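7.4 Grip Fault During Suturing Practice (Fault 149)

Applies to the Ollov bench trainer with two instrument arms, control software 7 and later.

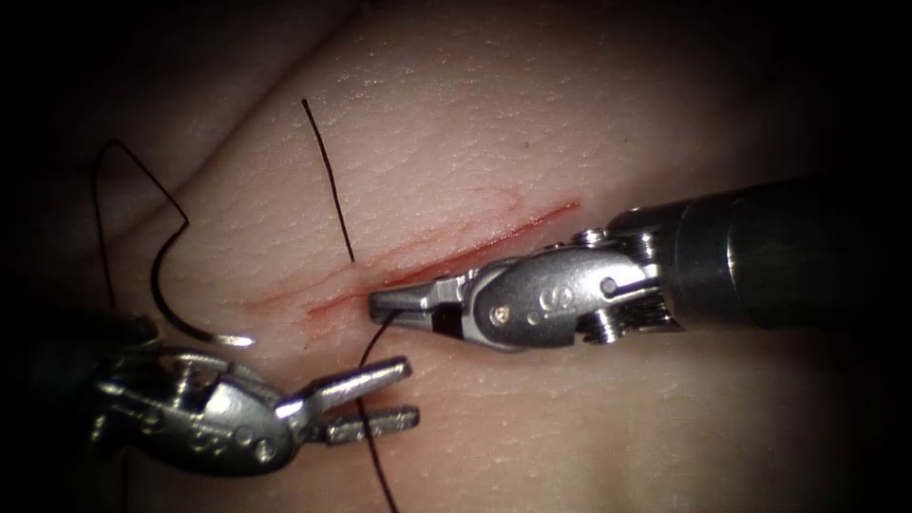 Fault 149 is raised when the jaw angle reported by an instrument differs from the commanded angle for longer than the set limit. The arm holds position and the console pedal is locked out. The most common cause is a slack or frayed jaw cable in the needle driver. Thread caught in the wrist pulleys gives the same fault code and must be ruled out first.

CAUTION: A held arm is still powered. Do not put fingers between the jaws or near the needle until the drive power lamp is off.

CAUTION: Do not clear the fault from the console while thread passes through the pad. The jaws return to the last commanded angle on reset and can pull the needle or tear the pad.

Clearing the fault

1. Take both hands off the console handles and leave the pedal released.

2. Press STOP on the base unit. Wait for the drive power lamp to go off.

3. Find the needle before touching anything else. If it lies free on the pad, pick it up with hand forceps and place it in the sharps tray. If it is held in the jaws, leave it there until step 5.

4. Cut the thread close to the pad on both sides of the stitch. Do not pull the thread through.

5. Turn the manual release on the back of the instrument a quarter turn counterclockwise. The jaws go slack. Remove the needle if it is still held.

6. Withdraw the instrument straight back along its shaft. Do not twist it – the wrist can catch on the pad clamp.

7. Inspect the wrist under a magnifier. Look for thread between the pulleys and the housing, broken cable strands, and pins standing proud of the surface.

8. Remove any thread with fine tweezers. If a strand is broken or a pin has moved, tag the instrument and take it out of service.

9. Refit the instrument, restore drive power and run JAW TEST from the service menu. The test opens and closes the jaws 10 times with no load.

NOTE: If JAW TEST passes but the fault returns in the next session, swap the left and right instruments. A fault that stays with the arm points to the drive unit. A fault that follows the instrument points to the cable.

Repeat faults

Record the instrument serial number, the arm and the jaw angle shown on the fault page. Units with drive board 818 may raise the fault at start-up if the arm was parked with the jaws closed. Open the jaws before parking until the board is replaced.

Send the record and the tagged instrument to Dorota Wysocka, Service, Plerville. Do not open the wrist housing – cable tension is set on a fixture and cannot be restored on site.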